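I want to write a few posts about mixing my second ambient record. I am slow in English, so please be patient with me. Thread.

The album is called Trosik. It has seven pieces and the longest one is 16 minutes. I started it in October, in the small room behind my kitchen, with one synthesizer, one old zither and many recordings of water pipes.

People ask me why pipes. My building is old, and at six in the morning all the neighbors open their taps. If you put a contact microphone on the pipe in the hallway, you hear a kind of choir. It is a little out of tune. I like this very much.

I recorded 145 mornings. I did not plan so many. At first I wanted only ten, but each morning the chord was slightly different, and I became greedy.

After this I had to listen to everything. I made a simple table with the file name, the main note I heard, and a mark from one to five. It took most of the winter. I gave only two recordings the mark five.
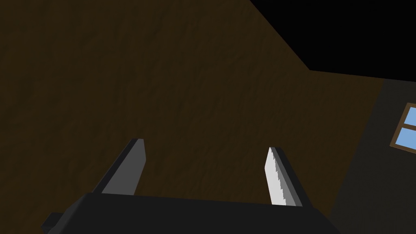

Both of these are in the first piece, "Araújo". I named it after the street where I lived before. It was a noisy street with a bakery and a bus stop, and the music is very quiet, so the title is perhaps strange. But when I listen, I think of that street with the window closed.

In "Araújo" the low sound is the pipe, slowed down to half speed. The high sound is the zither, played with a bow for cello. I have not learned to play the bow correctly. A cellist would be unhappy with my hand.

Then the tempo. Most ambient music has no clear tempo, and I also do not use drums. But I still set a number in the program, so that the echoes repeat in a way that I can control. For "Araújo" it is 122. For the third piece, "Zollum", it is 167, which looks very fast on the screen. You will hear only slow waves, because every echo is eight beats long.

"Zollum" was the difficult one. I made a version in November and was proud of it. In January I listened again and it sounded like a refrigerator. I removed the bass completely and it was better. Then I put back a small part of the bass, only in the left side, and stopped there.

I want to say something about headphones. I mixed the first half of the album only on headphones, late in the evening, so I would not disturb the family upstairs. When I played it on speakers, the center was empty and the sides were too wide. I had to do four pieces again from the start.

Now I work like this: one hour on headphones, then a break with tea, then one hour on the speakers at low volume. When the two versions disagree, I wait until the next day before I change anything.

Also I learned to be careful with reverb. In the beginning I put a long reverb on each track, and then one more on everything together. It was beautiful for five minutes and after that I was tired. On the finished album there is one reverb only, and all the sounds share it. The pipes get the most and the zither gets almost nothing.

The small label Horneneo will release it, on cassette and as files. They asked me for a shorter version of the last piece because it did not fit on side B. I was a little offended for one evening. Then I cut three minutes from the middle, and now I cannot remember what was in these three minutes.

The cover is plain gray paper with the title printed in one corner. I folded the first test copies myself and the fold was not straight. The label has a better ruler than I have.
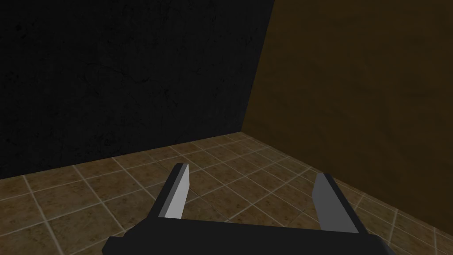

Several of you wrote to me with the same thing, so I put it here. Can I use a contact microphone if I have only a cheap recorder?

A cheap recorder is fine, but the sound will be thin if you connect the microphone directly. Put a small preamp between them, one made for piezo microphones. Mine runs on a nine-volt battery and I change it often, as the noise grows when the battery is weak. Fix the microphone to the pipe with a clamp or with soft putty. Tape falls off when the pipe becomes warm.

One more small advice: record some minutes before the moment you want. The quiet part before the water comes is on my album in three places, and I use it as a bridge between the pieces.

I will play parts of Trosik live on a Tuesday evening, in a room with chairs for few people. I bring the zither and the recordings. The pipes must stay at home. When the hour is fixed I will write it here.

Next I want to record elevators. If your building has an old one with a slow door, please send me a message.

Thank you for reading until here. I checked the spelling twice.

Recent posts
Bowing a zither: what I bought and what I returned
Tape hiss, how much is enough
Trosik, track list and lengths
Five quiet records for a train journey
My table for sorting field recordings
Horneneo cassettes: how to order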